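Ticket 347 — Side pot paid to wrong seat after all-in
Product: Flaneris home game table, desktop version
Opened: Jan 28, 2022
Status: Waiting on customer

Problem as reported

We play a private game on Flaneris, five-card draw, no limit. Last night a hand with three players all in was paid out wrong. The short stack had the best hand and should have won the main pot only. The table gave him the main pot and the side pot. The player with the second-best hand got nothing, and she had the short stack covered by a lot.

I have the hand history saved and can send it. We did not change any settings before the game. The table is called Cletdale and I am the host.

Support, first reply

Thanks for the report. Please send the hand history as a text file. Please also tell us:

Which rule set the table was using (Table menu, then Rules, then the name at the top)
Whether anyone lost connection during the hand
Whether the host used the Correct Stack button at any point before the deal

Customer

File attached. The rule set is Vídalín. One player dropped for a few seconds before the draw and came back. I did use Correct Stack, but that was two hands earlier. Someone bought in for 300 and it only showed 200, so I fixed it.

Support

We went through the file. The stack correction is where it goes wrong. The short stack in your hand is the same player you corrected. His chips on screen showed 300, but the hand record still had him down for 200 when he bought in. When he went all in, the table closed the main pot on one number and checked who could win the side pot using the other. It decided he was in for both.

The dropped connection had no effect. He was back before it was his turn to act, and the record shows no missed action.

We tried to repeat it on a test table:

Vídalín rules, stack corrected between hands, three players all in: side pot paid wrong.
Vídalín rules, no correction, three players all in: paid right.
Prorkov rules, stack corrected between hands, three players all in: paid right.
Vídalín rules, stack corrected, then the player stands up and sits down again: paid right.

So it needs both the Vídalín rule set and a correction made while the player stays seated.

Workaround

Until there is a fix, use these steps when a buy-in shows the wrong amount:

1. Wait for the current hand to end.
2. Ask the player to stand up from the seat.
3. Use Correct Stack.
4. Have the player sit back down and check that the amount in the lobby list matches the amount at the seat.
5. Deal the next hand.

If the 2 amounts do not match, close the table and open it again. Chip counts are kept.

You can fix the hand that was already paid. Open the hand in History, pick Reverse Payout, and move the side pot to the second-best hand by seat number. Both players will get a notice and have to accept it. If more hands have been played since then, the button is grayed out and you will need to move the chips by hand with Correct Stack, using the steps above for each player.

The fault has been passed to the table team. The fix is planned for the April update — we will add a note to this ticket when it is out. Please try the workaround at your next game and let us know if the seat and lobby amounts match.
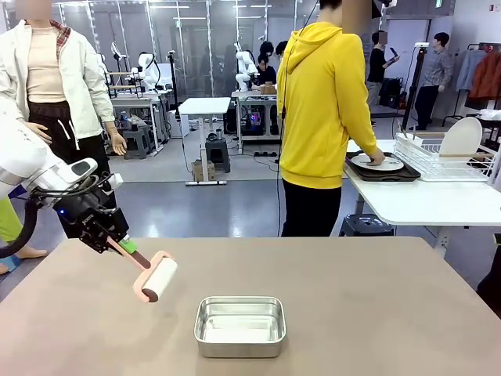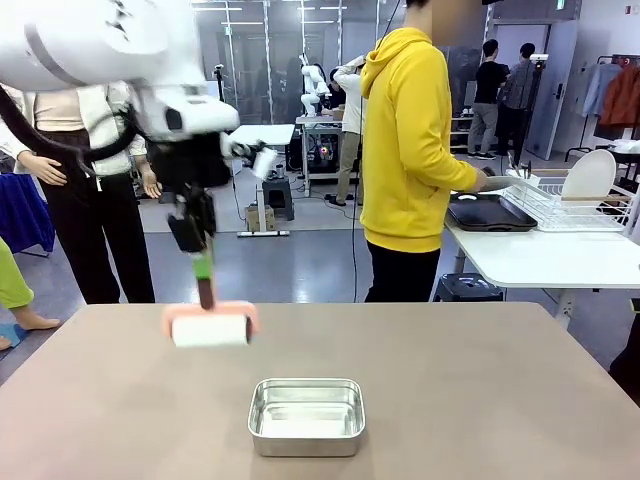

Cletdale host: Tried the steps with four of us tonight. Stood up, corrected, sat down, and both amounts matched. We got a three-way all-in near the end and the side pot went to the right seat. Reverse Payout was grayed out for the old hand, so I moved those chips by hand. Can you leave the ticket open until the update? I have one more player who still shows a different amount in the lobby when he joins from his tablet.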